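Black clothes turning brownish after a few washes, what am I doing wrong?

Posted by Soledad Rivas
Thu 8 December

Hi everyone! So I finally gave in and bought myself some decent black basics this fall (two sweaters and a long skirt, plus a Hanar tunic that cost more than I want to admit) and after maybe 7 washes they all have this rusty, tired look, worst along the seams and the cuffs. The tunic is the one that really hurts.

I wash everything at 104 because that's the setting the machine came on, with whatever powder is on sale, and then it goes on the line on the balcony. We moved to Alcaraz Street in the spring and the water is hard enough that the kettle goes white in a week. Could it be that? My mother swears by vinegar, my sister says vinegar wrecks the rubber in the machine, and I'm stuck between the two of them. I also picked up a box of Plisedine dye but I'm scared to open it before I know what the problem is. I've got a family thing in January and would love to wear the tunic to it.

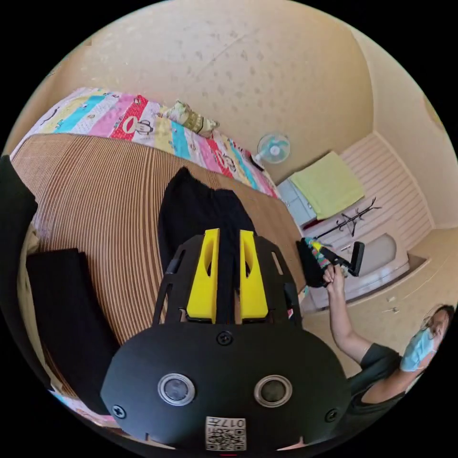 Khrystyna-Mariia Vakulenko
I'd start with the balcony. Direct sun turned my black jeans the color of weak tea in one summer, and I was blaming the detergent the whole time! Dry them inside out and in the shade, or indoors if you've got space for a rack.

Then switch from powder to liquid. Lots of powders have bleach in them (check the box, it'll say oxygen bleach or something like it), and hard water plus powder leaves a film that makes black look dusty anyway. Cold wash, inside out, short cycle, and go easy on the dose.

As for dyeing, read the care label first. Cotton and viscose take ordinary dye pretty well, wool needs its own kind, and polyester mostly ignores the regular stuff. The stitching is very often polyester even on a cotton piece, so your seams may stay brown after all that work. I did a skirt once and ended up with rust-colored topstitching. I still wear it, but it wasn't the plan.

On the vinegar, I'd skip it. A water softener made for laundry does the job and then your sister can relax.

stisasow_1184
just dye it. weigh it dry first so you know how much dye to buy, one box is never enough for a sweater. and rinse till the water is clear or you'll have gray towels for a month, ask me how I know

Soledad Rivas
Thank you both!! I checked and my powder does have bleach in it, so that's going to the towels. The tunic is cotton with a little elastane. I'll try the skirt in the dye first and leave the tunic alone until I see how the seams come out.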